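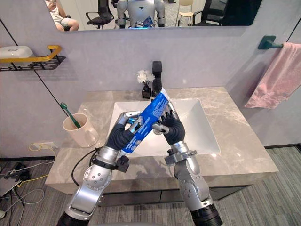

Lakshmi Kartha keeps asking why we price the arms first and the hands last, when it's the hands that wear out. She has asked it at every budget meeting since May, and we've come to think she's right!

So we're looking for an Equipment Planning Coordinator to help us do it properly. Tellico works on two-armed robots for everyday household jobs, the small bathroom ones included (holding a tube of toothpaste over a sink takes two hands, and so does planning for it). We're growing our test rooms and we need someone who loves a good spreadsheet and isn't shy about calling suppliers.

What you'll be doing

Building next year's purchase plan for arms, hands, spare sleeves, cables and room fittings
Getting quotes and comparing them over the full life of a machine, repairs and shipping included
Keeping up the spare parts list, now at 22 lines and badly in need of a tidy
Running the $2000 small purchases fund, which covers everything from towels to faucets
Sitting in on test sessions, so you know what you're buying for

What we'd like to see

Two years of purchasing or lab planning work, in any field. You don't need an engineering degree. If you've ever fitted out a kitchen, a clinic or a school workshop on a tight budget, please tell us about it, we'd love to hear how you went about it.

The job is full time and on site. You'll report to Rutilio Maldonado and share an office with the Grusto project team.

To apply, send a resume and a short note on the best equipment purchase you ever made to Enikő Gál, Tellico hiring desk.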